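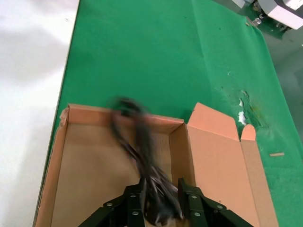 Page last modified: 13 March 2026

[bretix-l10n] Re: Plural forms lost after export to PO

From: Ostap Levchenko
To: bretix-l10n list
Cc: Wilma Yule
In reply to: message from Timothée Huet

Hello Timothée, hello all,

Timothée Huet wrote:

> Since we upgraded the Bretix server in January, our French and Polish
> files come back from export with only one plural form each. French
> should have two and Polish three. In the web editor I can see all of
> them and they are correct. After export, msgstr[1] and msgstr[2] are
> empty strings, and the build takes the English text in their place.
>
> The project has 3258 strings and 225 of them are plural. I have
> repaired the files by hand two times and I do not wish to do it a
> third time. Is it a known problem? Wilma told me that the Linidbridge
> team saw something similar, but with Welsh.
>
> I also want to ask if I can safely delete the translation memory
> and import it again from the old files.
>
> Timothée

I had the same problem with our Ukrainian files, and I spent one long evening with it. I will write what I have found, and please correct me if something is wrong.

First, the translations are not lost. They are in the database and they stay there. The export script reads the header "Plural-Forms" from the template file and does not look at the language settings of the project. If the template has no such header, or it has the placeholder with nplurals=INTEGER, the script takes one form and writes the others empty. Before the upgrade it used the language settings in this case. I did not find this change in the release notes, but maybe I did not look in the right section.

So please open your template (the .pot file) and look at the first entry. I think you will see this line:

"Plural-Forms: nplurals=INTEGER; plural=EXPRESSION;\n"

It is the normal output of xgettext and it is not an error in your file. What helped me was to delete this line from the template, upload it again, and then set the plural rule for every language in Project > Languages > Advanced. For Polish the rule is:

nplurals=3; plural=(n==1 ? 0 : n%10>=2 && n%10<=4 && (n%100<12 || n%100>14) ? 1 : 2);

For French it is:

nplurals=2; plural=(n > 1);

Be careful with French. The editor suggests (n != 1), and this is the English rule. With it you will get the plural form for zero, and a French reader will notice it immediately. Some newer tools give French a third form for millions. Bretix does not support it, as far as I know, and for a shopping cart I do not think you will need it.

After you save the rules, run the export with the option "Rebuild headers" checked. If you forget this option you will get the old cached file, and you will believe that nothing has changed. I lost maybe an hour in this way.

Then check the result before you commit:

msgfmt --check --statistics pl.po

In our project it reported 12 fatal errors the first time. All of them were strings where the number was missing in one of the forms, for example "one file" without %d. The old server accepted them silently. Murdo Dow sent a small patch to this list which makes it a warning, but it is not merged yet, so for now I edited those strings in the editor.

About the translation memory: please do not delete it. If you import from the old files, you will lose the names of the reviewers and the status "approved", and all strings will go back to "needs review". Ishbel Ritchie did this with the Moncrieff help pages, and the review had to be done again from the beginning. If the memory contains empty entries from your broken exports, you can remove only these: Memory > Filter > Target is empty > Delete selected. Make a backup before, of course.

One question from my side. Does anybody know if the Vustasthorpe mirror has the same version of the export script? Our nightly job takes the files from there, and this morning it gave me again one form for Ukrainian, while the main server gave three. It can be a cache, it can be an older version. I do not have access to see it.

Wilma, if you still have the Welsh files from before and after, could you please send them to me? Welsh would be a good test for the bug report, it has more forms than all our languages.

With best regards,
Ostap

--
bretix-l10n mailing list
To unsubscribe, send an empty message with the subject "unsubscribe"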